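Call for Participants: Sleep and Household Routine Study

Clultudura is seeking adults to take part in a study of sleep in shared homes. The study is led by Dr Evanthia Zervas and examines how people who live together settle, wake and rest when their working hours differ. It is the second stage of a longer programme. The first stage collected questionnaires from 629 people and was completed last spring.

Participation is voluntary. Applicants may withdraw at any point and need not say why.

Who may apply

We wish to hear from people who:

are aged 18 or over;
share a home with at least one other adult;
have lived at their present address for six months or more;
are able to keep a short written diary in English.

At least one adult in the household should work evenings, nights or changing shifts. The other members need not be in paid work. Applications from households with young children are welcome, although children will not themselves be studied.

We are unable to accept applicants who are being treated for a sleep disorder, or who expect to move house before the end of the study.
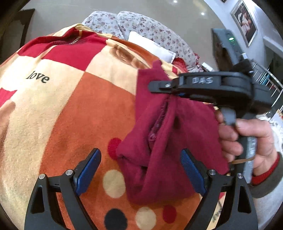
What taking part involves

The study lasts 38 nights. During this period each participant will:

complete a diary page within an hour of getting up;
wear a wrist monitor, supplied by Naveck, from 9 pm until the diary page is complete;
attend one interview at the start and one at the end, each lasting 45 minutes;
note any change to bedding, room or sleeping partner on the form provided.

Interviews are held at our Mahlangu Street offices or by telephone. Participants who miss more than five diary pages may be asked to leave the study, but will be paid for the nights already completed.

Bedding and bedroom temperature

Participants should continue to use their own bedding throughout. The first stage suggested that many people change their covers more often than they change the heating, and that couples on different shifts seldom agree on either. We therefore ask for a plain record of what is on the bed or sofa each night, including anything added or taken off before morning. Brand names and prices are not needed. An entry such as "patchwork-style blanket, orange, beige and deep red, with spots" is quite sufficient, provided that the same wording is used each time the item appears. Heating settings should be entered separately on the reverse of the page.

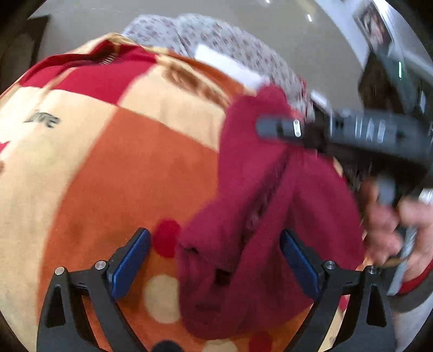 Daytime sleep is to be recorded in the same way as sleep at night. Shift workers in the first stage often left out naps taken in a living room, and the totals for those participants could not be used. A soft blanket spread out for a rest, or a thick maroon cloth pulled across it, should be entered even if the rest was short. Where the participant is unsure whether he or she slept, the box marked "rested" should be ticked.

Payment

Each participant who completes the study will receive £183. Travel to interviews will be repaid up to £400 per household – receipts are required. Payment is made by bank transfer within four weeks of the final interview.

Privacy

Diaries are stored under a number and not under a name. Monitor readings are held by Clultudura alone and will not be passed to employers or insurers. Members of the same household will not be shown one another's entries.

How to apply

Application forms may be requested from Santeri Nieminen, Study Office, Clultudura. Completed forms must reach the office by the end of October. Each adult in the household should complete a separate form. Applicants will be told the outcome in writing.

Questions about the wrist monitor should be addressed to Kofi Akolgo at the same office, and complaints to the Research Secretary, Dionysis Liapis.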